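設備の話を聞く:双腕ロボットの予算はどうやって通したのか

部品の仕分けと組み付けに人型の双腕ロボットを入れようと考えている会社は、ここ一、二年でずいぶん増えたように思う。ところが、実際にいくら積んで、どの順番で買ったのかという話になると、なかなか表に出てこない。そこで今回は、樹脂部品の小ロット組立を手がけるWarnbergの設備計画担当の方にお願いして、半日ほどお邪魔し、お茶を何杯もいただきながら話をうかがってきた。お名前は出さないという約束なので、ここでは「担当の方」と書かせていただく。

最初の稟議を書いたのは9月だったそうだ。

「最初の案はね、もう恥ずかしいくらい本体のことしか書いていなかったんですよ。腕が二本で、指のついた手が二つで、これこれの金額です、と。上に見せたら、机はどうするんだ、と真っ先に聞かれまして。机ですよ。でも言われてみればその通りで、机も、配線も、部品を並べる台紙も、置き場所の電源工事も、どこにも入っていなかったんです」

そこから見積りの取り直しが始まった。声をかけたのはSararとHaddadの二社で、Sararは本体と保守をまとめた一式の提案、Haddadは手先だけを別売りにして、あとから載せ替えられるようにする提案だったという。金額だけ見ればSararのほうが安い。それでもHaddadに傾いたのは、手の部分の傷み方が読めなかったからだと、担当の方は湯呑みを置いてゆっくり説明してくださった。

「腕は長く使えると思うんです。でも指はどうでしょう。うちの部品は小さいですし、つまみ損ねて机に当てることもあるでしょうし。指だけ先に替える年が来たときに、一式で契約していると、どこまでが保守でどこからが買い物なのか、わからなくなりそうで怖かったんですね」

予算表も見せていただいた。数字の多くは伏せてほしいとのことだったが、行の立て方はとても参考になった。本体、手先、制御用の計算機、台と背景幕、ケーブル類、教示にかかる人の時間、そして予備費。全部で13行あり、そのうち4行は最初の案にはまったくなかったものだという。単位は千円で、いちばん小さい行が100、台まわりをまとめた行が1,099。本体に比べればささやかな額だが、この「台まわり」の行を通すのにいちばん時間がかかったと聞いて、思わず笑ってしまった。

「黒い幕に予算がいるのか、と言われるわけです。いるんですよ。後ろに棚や人が見えていると、カメラで部品を探すときに余計なものまで拾ってしまう。照明を足すより幕を一枚張るほうが安い、という書き方をして、やっと通りました。あの書き方は、よその方にもおすすめしたいですね」

人の時間をどう積むかも悩みどころだったらしい。教える側の作業者が一日何時間そこに張りつくのか、その間の持ち場は誰が埋めるのか。Warnbergではこれを外注費に準じた行として立て、ラインの人件費には混ぜなかった。混ぜてしまうと、あとで効果を計算するときに、ロボットのために使った時間がどこかへ消えてしまうのだそうだ。経理の側からは面倒だと渋られたものの、半年分だけという条件で認めてもらったという。

それから台紙のこと。部品の輪郭を印刷した紙を机に置き、そこに部品を並べて作業する方式で、治具メーカーのIntonに頼めば樹脂の立派なものも作れる。見積りも取った。けれども品種の入れ替わりが早いうちは印刷で十分だろうということで、樹脂の治具は来期以降に回した。

「立派なものを先に作ると、もったいなくて変えられなくなるんです。印刷なら、線を一本ずらしたければその日のうちにずらせますから。もちろん、いつかはきちんとした治具がほしいですよ。ただ、それは品種が落ち着いてから、もう一度稟議を書けばいい話で」

現場でいちばん予想より膨らんだのは、と尋ねると、配線の引き回しだと即答された。腕が動く範囲をよけてケーブルを逃がすには、机を一回り大きくするか、上から吊るすか、どちらにしても何かを買い足すことになる。吊り具の見積りは、いまも机の引き出しに入ったままだそうだ。 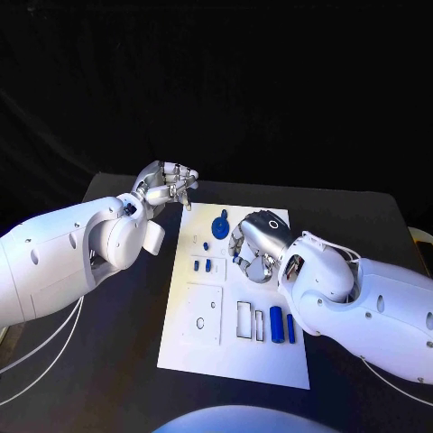 Haddadからは、最初の年は手先の予備を一組だけ持ち、二組目は傷み方の記録を見てから決めてはどうかと言われているという。売る側の助言としてはずいぶん控えめだと思うのだが、担当の方もこれにはうなずいたそうで、予備費の行から一組分を取り分け、残りは手をつけずに置いてある。

最後に、これから予算を組む人に何か一つ、とお願いしたところ、しばらく考えてから、こんなふうに答えてくださった。

「見積りをもらったら、本体の欄を手で隠して読んでみてください。残ったところに、机と、線と、人の時間が書いてあるかどうか。うちはそれが抜けていて、ふた月近く遅れました。あとは、保守の電話がどこにつながるかも聞いておくといいですよ。これはまた別の日に話しましょうか、長くなるので」

次の予算会議は11月20日とのことで、配線の吊り具はそこに出すそうである。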